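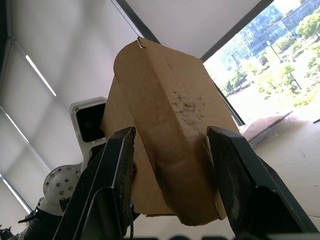
6 min read
14 shares
3 comments

Come and read meters with me (and help people make sense of their water bills)

September 2, 2018

I run the customer side of Milgate Water, a small supplier with 935 metered accounts spread over the town, the river road and the farms up toward Sarnel. I'm looking for one person to join me part time. If you like being outdoors, don't mind dogs and can explain a bill to somebody who's already annoyed by it, please keep reading!

I should say what the job is first, before I get carried away. It's called Meter and Billing Assistant. You'd spend a bit more than half your hours out on the routes reading meters and checking on leaks, and the rest in the office with me, answering the phone and getting the bills out. It's 24 hours a week, mostly mornings, and it pays $17.50 an hour with mileage on top if you use your own car. You don't need to have worked for a utility before. I hadn't either when I started. I came from the front desk of a tire shop, and the phone part was pretty much the same.

What the route work is like

We still read most of our meters by eye. The lids are in the ground near the curb, or near where a curb would be if there was one, and you lift the lid with a hook, wipe the glass, and type the number into a handheld. Some lids come up easy. Some have had a lawn grow over them since the last reading and you'll need the trowel. Up at Sarnel a few of the meters are inside barns, and you have to call ahead the day before so somebody can let you in.

The newer part of town has Zirow radio meters, and those you can pick up from the car by driving past slowly with the receiver on the seat. It works nicely until it doesn't, and then you get out and lift the lid like everywhere else. We have 200 of the Zirows in now. I'd love for you to help me keep the list of which ones drop out, as right now that list is a page in the back of my notebook with coffee on it.

You'll walk a lot. On a full route day it's usually six miles, some of it along the shoulder of the river road, and we give you a vest, boots and a good rain jacket. You'll be bending and kneeling all morning, and a lid can weigh up to 30 pounds. If you want to know whether your knees are up to it, come out with me for a morning before you decide. I mean that, I'm happy to do it and there's no obligation.

What the office work is like

Bills go out every two months. Before they go, we run a check that flags any account where the usage has jumped, and then we call those people. This is my favorite part of the job and I know that sounds strange. Most of the time it's a toilet that runs all night, or a hose left on behind a shed, or a pipe under a driveway that's been leaking since spring. The customer pays for what goes through the meter, leak or no leak, so the earlier we call the better for them. We do have a leak allowance. A household can ask for it once in any two years, and they have to send in the repair receipt. You'd be the one walking them through the form, and I'll warn you that the form is not great. (I've rewritten it twice. Help me rewrite it again.)

People also call to ask why their bill is higher than the neighbor's, what the standing charge is for, whether we can read the meter while they're away, and how to close an account after a parent has died. That last kind of call needs time and a soft voice, and I'd never hurry you off one.

Our billing program is called Du. It's old and a little slow, and it will ask you to confirm everything twice. You'll learn it in a week or so. If you can type, use a spreadsheet and stay calm when a screen freezes, you'll be fine with it.

Who I'm hoping to hear from

You have a driver's license and a car that can manage a gravel road. You write legibly, or you're willing to start. You can be friendly on a doorstep and still get to the next house. You notice things - a wet patch on a dry day, a dial that's creeping when the house is empty - and you write them down.

Spanish would be a real help, since almost 200 of our customers would sooner talk to us in Spanish and I only get by. I'm not making it a requirement though. Same with plumbing know-how. If you've got some, wonderful, and if you haven't, I'll show you what a shutoff valve looks like and we'll go from there.

I'd be glad to hear from people coming back to work after a long gap, from people who've retired once and got bored, and from anyone who needs to be done by early afternoon for school pickup. We can talk about which mornings. The only stretch that's fixed is reading week, which comes around every second month, and then I need you every morning.

The small print, in regular words

You'd be employed by Milgate Water directly, not through an agency. There's a three-month trial period and we'd sit down together in the middle of it to see how it's going. Paid time off builds up from your first day. We do a background check, as you'll be going onto people's property, and we pay for it. There's no overtime expected, except that if a main breaks on a day you're in, the phones go crazy and I'd ask you to stay on for an hour if you can. You'd be paid for that hour.

How to apply

Write me a letter or an email, one page is plenty. Tell me what you've been doing lately and about a time you had to explain something dull to somebody who was cross. I read every one of these myself, and I'd much prefer your own words to a fancy resume. Put two references at the bottom with phone numbers.

You can drop it in the payment slot at the Milgate office, which is open mornings, or hand it over the counter and say hello. Applications close at noon on the last working day of September. I'll call everyone I'd like to meet the week after, and I'll write to everyone else too.

Interviews are here at the office and take 40 minutes. Wear whatever you'd wear to work. We'll chat for a while, then I'll hand you a real bill with the name taken off and ask you to explain it to me, and after that we'll go out to the parking lot and you can lift a lid.

3 comments
14 shares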